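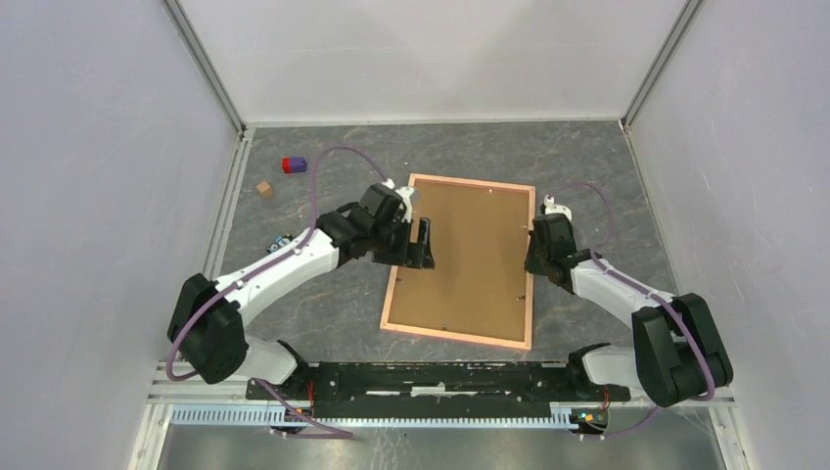

# About Treltach Yarn & Needle

We're a small shop for people who knit, crochet and mend, and we love what we do! Bernice Dogbe opened Treltach with two shelves of sock yarn and a borrowed cash box, and the place has been growing in odd directions ever since. These days we carry yarn in every weight from lace to super bulky, plus needles, hooks, notions and a wall of patterns that Bernice keeps promising to put in order.

Everything we sell gets tried out first. If a new yarn comes in, one of us takes a skein home, knits it up, washes it hard and wears it for a while before it goes in the shop. Some of it pills, and some of it grows three inches in the wash (we still talk about the green cardigan). What's left is yarn we're happy to put in your hands.

## Who you'll meet

**Bernice Dogbe** does the buying and teaches most of the sweater classes. Bring her your gauge problems, she loves them.

**Yaw Odoi** runs the dye room. Our own hand-dyed line, Potora, is his work from start to finish: merino and merino-nylon, dyed in small lots of up to 7 skeins. He writes the lot number on every label by hand, so please check that yours match before you cast on!

**Wenceslao Bravo** came in to buy his sister a gift card and signed up for Beginning Crochet the same afternoon. Now he teaches it. He also designs the Bawa patterns, which are mostly hats and mittens with a few baby blankets mixed in. Each one is test knit or test crocheted by customers, and their notes go right into the final version.

**Kwaku Dramani** packs the mail orders and answers the email. If you've ever gotten a little card in your package with a stitch tip on it, that was him.

## Classes and open table

We teach in the back room, with small groups so that everyone gets help when a stitch drops. Beginners start with a plain garter scarf in worsted wool, and we'll lend you needles if you aren't sure which kind you like. Sock class starts up again in March, and it's always a happy, noisy one. Toe-up this time, by popular demand.

Open table is free. Come in with whatever you're working on, or with the thing you stopped working on years ago and stuffed in a closet. We have rescued a lot of half-finished afghans that way, including one started by somebody's grandmother with no pattern and a color that hadn't been made in decades. Yaw matched it on the fourth try.

## Mail orders

We ship all over the country. Yarn goes out in skeins unless you ask us to wind it, and winding is free. Unwound skeins can come back for a refund any time they're still in good shape with the label on. For a big project, ask Kwaku to hold an extra skein from the same lot while you knit. He keeps a shelf just for that, and he'd be glad to put your name on it.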